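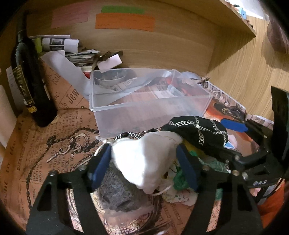

One reply off-list was that 300 demonstrations of the same desk will teach the arm that desk and very little else, and that we should stop and move to another room before recording any more.

I agree with part of that. The rest is answered under the quoted message, which I have trimmed.

> Have you settled on hand-held grippers for the tidying task, or is remote control still in the running? We tried the same sort of thing on the Caputo arm in September with a leader and follower set-up. Hard objects went well. Cloth was poor. The operator could not tell how much was in the grip, so bags and scarves were dropped or pulled along with whatever lay under them.
>
> Also, do you clear the desk between takes or leave the clutter in?

We have settled on hand-held for this task. Remote control is still there for the Praltar work, where the parts are rigid and always start in the same place.

The reason is mostly cloth. With the tool in your hand you feel a soft bag give, and you slow down without thinking about it. Over the remote link the same people squeezed too hard or closed on air. A single pick took 30 seconds on a bad day, and the hesitation went into the recording with everything else.

Chains are still a nuisance either way. If one is knotted, pick it up near the knot and lift straight up. Dragging it towards the box catches the paper, and then the take is no use.

We leave the clutter in. 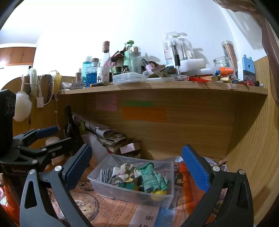

*Posted to drovus-teaching by the Tomard desk group, Apr 6, 2020*

For anyone recording on the same task, the working rules at present are:

- Clear box on the desk, lid off, not taped down. Shift it a little between takes.
- Knitted things and other cloth go in as they are. Don't fold them first.
- Come in with the jaws wide open and close only when both pads are past the edges of the object.
- Leave the shelf and the sticky notes alone. They help the tracking, and the printed paper on the desk does too.
- If you drop something, pick it up again and carry on. Mark the take as a recovery and keep it.

The last rule is new. We used to delete drops, and the arm then had no idea what to do after one.

On changing rooms: yes, but after this batch. I would like one desk done properly so we have something to compare against. Take 2303 has a bad timestamp on the left tool, so please skip it if you have already pulled the files.

Does anyone have a good way of marking the moment of contact on soft objects? We do it by eye at the moment and two people rarely pick the same point.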